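3.2 Setting and participants

The study took place in two secondary schools, referred to here as Skinner and Bunen after the streets on which they stand. Both run an after-school debating and writing program staffed by paid tutors and senior students. Skinner draws its students from the suburbs nearest the town centre, while most of those at Bunen travel in by bus, some from farms well outside the council boundary. The two programs share a coordinator and a common set of motions, and meet for a joint tournament in August.

We invited every student in Years 8 to 10 who was enrolled in either program at the start of the second term. Of the 200 students approached, 61 returned signed consent forms from both themselves and a parent or guardian. Students who did not return a form took part in all sessions as usual but contributed no written work to the analysis. Tutors were recruited separately and were told that the study concerned feedback on drafts, without being told which features of the feedback would be coded.

3.3 Preparation of the speeches

Each student wrote three speeches over the term. The first was written without help on a motion of the student's own choosing. For the second, students picked from a short list agreed with the coordinator, which covered school uniforms, public transport fares, water restrictions and the place of machines in the home. The third returned to the first motion, with the student arguing the opposite side. Speeches were limited to 400 words so that a draft could be read aloud and discussed within a single tutoring session.

Students choosing a motion from the list were given a prompt sheet with the wording of the motion, two short newspaper-style passages and one picture. Tutors were asked not to suggest arguments at this stage. They could explain an unfamiliar word or read a passage aloud, and several did both.

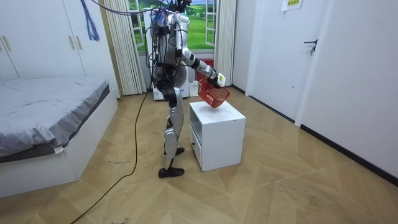 Figure 2. A humanoid robot in a small bedroom.

First drafts were collected at the end of the session and returned the following week with written comments. Tutors used the Mindmont comment form, which the programs had adopted the year before and which separates remarks on claim, evidence and delivery. We made one change to the form, adding a line on which the tutor wrote a question for the student to answer before redrafting. Earlier work by Odera on tutoring in rural colleges found that students often passed over praise and correction alike but answered a direct question when one was put to them. The added line was meant to test whether this held for younger writers.

Drafts were typed by the students themselves wherever a computer was free. Handwritten drafts – more common at Bunen, where the library closed early – were transcribed with the original spelling and punctuation kept. All texts were then stored in Remaler under a student code, with names and school references removed.

3.4 Coding

Two coders read each pair of drafts and marked every change as surface, local or structural. A change was counted as structural if it altered the order of the arguments, added or dropped an argument, or changed the claim the speech set out to defend. Rebuttal paragraphs caused the most difficulty. A student who moved a rebuttal from the end of a speech to the middle had sometimes done little else, and the coders at first disagreed on whether this amounted to restructuring. After discussion with Faraji Mohamedi, who had trained tutors in both schools, we treated such moves as structural only where the surrounding sentences had also been rewritten.

The coders worked together on 50 pairs of drafts before coding separately. Remaining disagreements were settled by the first author, who had not met the students and did not know which tutor had commented on which draft.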